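Clorken: Offline Checking and Time Alignment of Two-Arm Packing Logs

Project report, Robotics Software Laboratory, Plerkmont

Summary

This report covers the design and testing of Clorken, a command-line tool that reads logs from a two-arm robot, puts the streams on one time base, splits each log into task phases, and flags logs that should not be used for training. The tool was written for the box packing task in the Draltum project. It was run on the full set of 511 logs collected up to December. Clorken accepted 477 of these. The remaining logs were rejected, most of them for clock faults on one arm. The phase splitter works well for free motion and for grasping. It works poorly for the end of the lid closing phase, and the cause is discussed in section 6.

1. Background

The Draltum packing task uses two arms and a head camera. The objects are a computer mouse with its cable, a printed sheet, and a shallow cardboard box with a hinged lid. The arms place the objects in the box, tuck in the cable and close the lid. An operator controls both arms and every run is saved as one log.

Each log holds five streams: joint positions for the left arm, joint positions for the right arm, finger positions for each gripper, and color images from the head camera. The streams come from different processes and do not share a clock. The recorder stamps each message when it arrives. Arrival time includes network delay and time spent in the queue, and both change during a run.

The earlier practice was to pair each image with the nearest joint message by arrival time. This is adequate when the arms are still. When both arms are moving toward the box, a late image gets paired with joint values that belong to a later pose. A policy trained on such pairs learns a small, inconsistent lead or lag between what it sees and what it commands.

A second problem was manual labeling. Phase boundaries were marked by hand in a viewer, and two people marking the same log often disagreed on when an approach ended and a grasp began.

2. Requirements

The requirements were agreed at the start of the term and changed once.

R1. All streams in an accepted log must be expressed on the head camera time base.
R2. The remaining offset between either arm and the camera must be no more than 8 ms over the whole log.
R3. The tool must never change the original log. Results go to a separate file.
R4. Every rejection must carry a reason code and the time span that triggered it.
R5. Phase labels must be produced without hand input, with a confidence value for each boundary.
R6. A run with the same input and the same settings file must give the same output file, byte for byte.

R6 was added after an early version used an unordered set in the boundary search. The order of equal-scoring candidates changed between runs, and so did the labels.

3. Time alignment

3.1 Model

The clock of each stream is treated as a straight-line function of the camera clock, with an offset and a drift rate. The offset is fitted first, then the drift. Sender timestamps are used where the driver provides them. The gripper drivers do not, so arrival times are used for the fingers after a lower envelope filter. The filter keeps the messages with the shortest apparent delay in each window and fits a line through them. Messages above the line are assumed to have waited in a queue.

3.2 Visual reference

A fit made only from timestamps cannot find a constant delay inside the camera. To estimate it, Clorken compares motion seen in the image with motion predicted from the joints. Forward kinematics gives the position of each gripper hub in the camera view. The tool tracks a patch around the hub and computes its speed in pixels per second. The same speed is computed from the joint stream. The time shift that gives the highest correlation between the two curves is taken as the camera delay.

Only spans where a hub moves faster than a set limit are used. Slow spans give a flat correlation curve and were found to pull the estimate toward zero.

The patch tracker uses the hub and leaves out the fingers. The finger linkages change shape as the jaw opens, and their outer parts blur first during fast motion. The hub is rounded and rigid and carries a raised white logo on a dark housing, which gives the tracker a stable feature. The logo sits at a different place on the left and right housings, so each side has its own template.

3.3 Left and right consistency

The two arms are aligned separately. A final check compares their results. If the left arm and the right arm give different camera delays, at least one fit is wrong, since there is only one camera. The log is then rejected with code SYNC_SPLIT. This check was cheap to write and caught more bad logs than any other.

4. Phase splitting

4.1 Phase set

The splitter uses six phases: approach, grasp, transfer, place, tuck, and close. Tuck covers any handling of the cable once it is over the box. Close covers motion of the lid. A log may repeat phases. For example, an operator who drops the cable returns to approach.

4.2 Features

The features are computed for each camera image after alignment:

Distance from each gripper to the box center, in the table plane
Jaw opening for each gripper, and its rate of change
Speed of each wrist
Distance between the two wrists
Lid angle, estimated from the image
Fraction of the box interior covered by the gripper masks

The first four come from the joint and finger streams. The last two come from the image. Box pose is found once at the start of each log and updated when the edge detector reports a shift.

4.3 Boundary search

The splitter scores every candidate boundary by the change in feature statistics before and after it, and then selects the best sequence by dynamic programming. A transition table forbids sequences that make no sense, such as transfer directly to close with the jaw still shut on an object. Confidence is the score gap between the chosen sequence and the best sequence with that boundary removed.

4.4 Contents check

Before a close phase can be opened, the splitter looks for the box contents. A small detector reports whether a mouse and a cable bundle are inside the box outline. The leaflet was left out of the detector. It covers most of the box bottom and is close in brightness to the table, and training on it produced false detections on bare table surface.

The image below is from the input to this check. Both jaws are open, one on each side of the box. The mouse is on the printed sheet toward the front right, the coiled cable fills the back half, and the lid flap stands upright along the back edge, tilted slightly backward. The detector needs both the dark mouse shell and the dark cable bundle, which are near each other and similar in color. The box outline is used to mask the rest of the view, including the reflections on the green floor, which otherwise gave strong edges just above the table line.
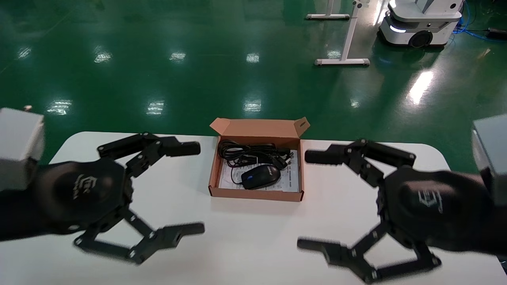
5. Implementation

Clorken is written in Python with the envelope filter and the dynamic programming step in C++. It has three subcommands: align, split, and report. Each reads a settings file and writes one result file. The report subcommand collects the result files in a folder and prints a table of reason codes.

The log reader was taken from Arnaud, the lab's existing playback library. Two changes were needed. The first was to expose sender timestamps, which Arnaud read and then dropped. The second was to stop it from filling gaps in the joint streams with the last known value. Gap filling is useful for playback but hides the faults that Clorken is supposed to find. It is now off by default when the reader is opened in check mode.

Unit tests use synthetic logs with known offset, drift, and queue delay. A separate regression set holds real logs with frozen outputs. Any change to a frozen output has to be reviewed and committed together with the code that caused it.

6. Results

6.1 Alignment

All 477 accepted logs met R2. The rejected logs fell under three codes. SYNC_SPLIT was the most common. GAP_JOINT, a missing span in a joint stream, was second. NO_MOTION, where too little fast motion was present to estimate the camera delay, was the least common and occurred only in short logs stopped by the operator.

Several SYNC_SPLIT logs came from one stretch of recording in which the left arm computer had lost its time service. The drift was steady, so these logs could be recovered by allowing a larger drift rate. This was not done. The drift limit would have to be raised for every log, and wrong fits elsewhere would then pass.

6.2 Phase labels

Hand labels were available for 226 of the accepted logs. The splitter was compared with these. Approach, grasp, and transfer boundaries agreed with the hand labels as closely as two human labelers agreed with each other. Place boundaries were slightly late, because the jaw opening rate peaks after the object has already been set down.

The start of close was reliable. The end of close was not. As the lid comes down, a gripper usually covers part of it, and the lid angle estimate jumps or is lost. The splitter then depends on wrist speed alone and tends to end the phase at the first pause. Operators often pause partway to line up the tuck tabs at the ends of the lid, so one close phase is reported as two.

Merging adjacent close phases removed most of these errors. It also hid real second attempts, in which the lid sprang up and had to be pushed down again. The merge is available as an option and is off in the default settings.

6.3 Effect of alignment on labels

The splitter was also run on the same logs with nearest-arrival pairing in place of the aligned time base. Boundaries that depend only on the finger streams barely moved. Boundaries that combine image and joint features moved later, and their confidence values dropped. This matches what was expected from the delay model.

7. Limitations

The straight-line clock model fails if a clock is stepped during a log. Clorken detects a step as a poor fit and rejects the log, but it does not report a step as the cause.

The hub templates are specific to the current grippers. A different gripper would need new templates and a new choice of tracked patch.

The contents check was trained on one type of mouse and one box. No test was made with other objects.

Confidence values are comparable within a phase type only. A low value for a close boundary and a low value for a grasp boundary do not mean the same thing, and the report table currently sorts them together.

8. Remaining work

Add a lid state that uses wrist camera images where they exist
Report clock steps under their own reason code
Normalize boundary confidence by phase type
Move the gap filling change back into the main branch of Arnaud
Write a converter for older Draltum logs, which store finger positions under a different topic name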